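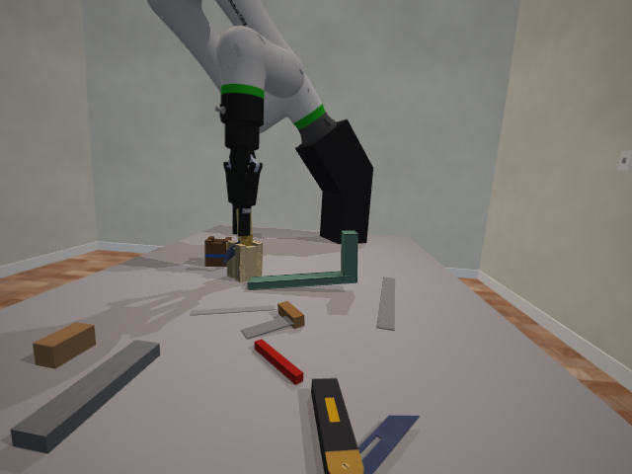 Last updated: August

I've been meaning to write about the sourdough for weeks and I keep putting it off, mostly because it means admitting how many bricks I made first. So let's get into it, starting with the jar.

My starter came from Freya Naylor, who lives two streets over and has been baking bread since before I could drive. She handed me a jam jar at the Osstead market with a bit of gray goo in the bottom and said "feed it when you feed yourself," which I took literally for three days. Three meals a day! I went through most of a bag of flour before I called her and she laughed so hard she had to put the phone down.

Once a day is plenty if you keep it on the counter. Once a week if it lives in the fridge, and mine lives in the fridge now, behind the mustard.

The bricks

My first loaf weighed a ton and had one enormous hole in the middle, like a cave. The second had no holes whatsoever. I took the third one to dinner at Thabiso's (Thabiso Shezi, you've met him on here before, he's the one with the pizza oven) and he cut it with a hacksaw, for show, but still. I ate my slice with a lot of butter and kept quiet.

What I was doing wrong was rushing the first rise. The recipe I had said four hours, and my kitchen in spring is freezing. We've got the old windows and the north side, and you can feel the draft on your ankles while you do the dishes. Four hours in somebody else's warm kitchen is more like eight in mine. I was shaping dough that had hardly woken up and then wondering why it sat there.

Now I mix after breakfast and look at the dough, and I don't bother with the clock. If it's puffy and wobbles when I nudge the bowl, it's ready. If it doesn't wobble I go do something else, laundry usually.

My friend Yolandi bakes in the oven with just the light on for the rise, and swears by it. I tried it and then forgot the dough was in there and preheated the oven. I'm not going to talk about that, except to say that the bowl was plastic, and that it was my nice one.

What I put in it these days

People keep asking in the comments, so this is the plain loaf I make nearly every weekend:

- 384 grams of bread flour (yes it's an odd number, I was converting from cups and it worked and I'm not touching it)
- 115 grams of starter, fed the night before
- 10 grams of salt
- water, added slowly, until it feels tacky and shaggy but you can still pick it up in one go

I know, I know, a proper recipe would give you the water. I used to weigh it. Then I switched to the flour from the Nkuna mill, which drinks like a camel, and all my numbers went out the window. Start with less than you think and keep a cup of water beside you.

Mix it, leave it alone for half an hour, then stretch one side up and fold it over, turn the bowl, and do the next side. I do that 4 times over the afternoon, or three if I get caught on the phone with my mother. Then shape it, into the basket, into the fridge overnight, and bake it in the morning in a very hot pot with the lid on. Take the lid off for the last stretch and let it get darker than feels right. Pale sourdough tastes like nothing much.

And let it cool! I never do. I stand there with the bread knife at seven in the morning in my robe, and the inside is gummy, and I eat it anyway.

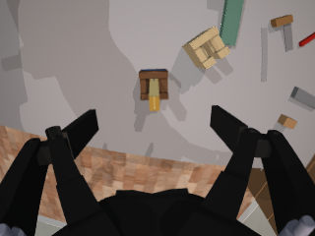 What to do with the leftover starter

Nokuthula Matlala emailed to say she can't stand throwing any away, and I'm the same. I keep a second jar in the fridge for the extra, and when it's full I make pancakes. Whisk in an egg, a splash of milk, a spoon of sugar and a good pinch of baking soda, and watch it foam up. They come out a little sour, lovely with honey. My neighbor Willy puts cheese and scallions in his and fries them in bacon fat, and I have been invited over for those exactly once, so Willy, if you're reading this, I'm free.

Crackers are the other one. Spread the extra thin on parchment, salt, seeds, whatever's rolling around in the spice drawer, and bake until crisp. Mine always burn at the corners and stay bendy in the middle, so if you've cracked that, tell me how. Next time I'm going to try rye, and I've already got the bag.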